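Traklow: box folding with two arms, our project report

Hanna Symonenko and me (Ostap Kobzar)

So, our job this term was the software side of a pair of arms that fold small cardboard boxes. I did the planner and the state machine, Hanna did perception, and we both did far too much staring at log files!

The first version of the planner (we called it Flarna) treated both arms as one big problem with every joint in it. Lovely on paper, awfully slow on our machine. I split it so each arm plans its own path and a small scheduler checks the two against each other before anything moves. That got rid of most of the waiting, though it still gives up when both grippers want the same flap – I ended up letting the left arm win every time, a bit crude but fine.

Hanna's part was finding the creases. She started with the wrist views only, then added the fixed camera to get the pose of the whole box and kept the wrist ones for edges close up. The printed pattern on the mat confused her edge finder no end, so she now masks out everything that isn't cardboard-coloured before looking for lines. Tape still gets picked up as a crease now and then.

We logged 116 runs and sorted the failures into 5 types. The worst was the state machine deciding a flap was down when it was still up. I've added a second check 3 frames later, and I'd like to redo that bit properly in April.
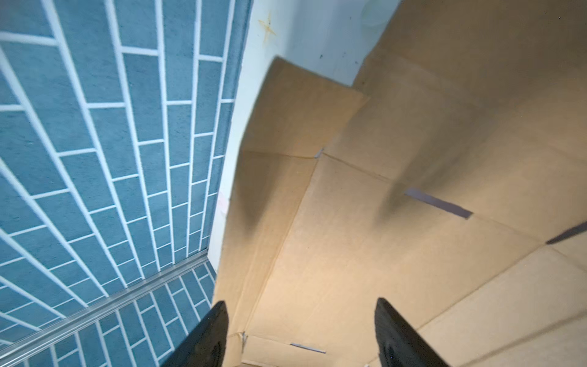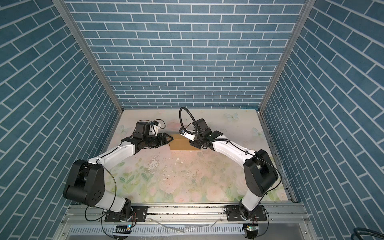
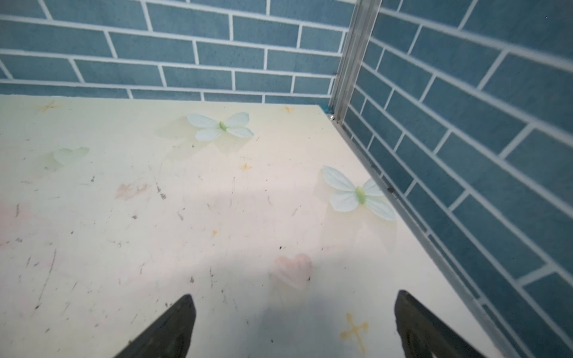
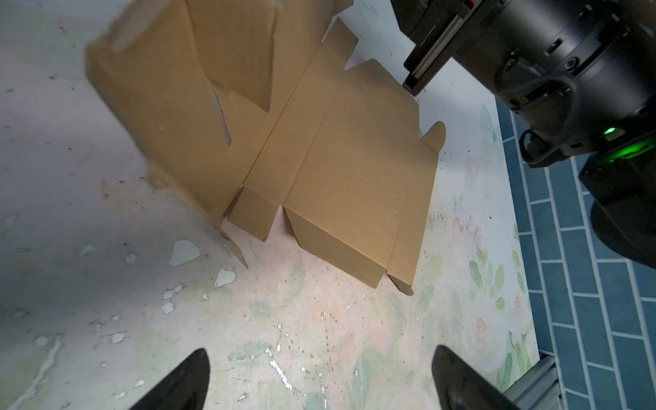
Fig. 7. Work cell views: the second is from the fixed camera, the other three from the wrist cameras.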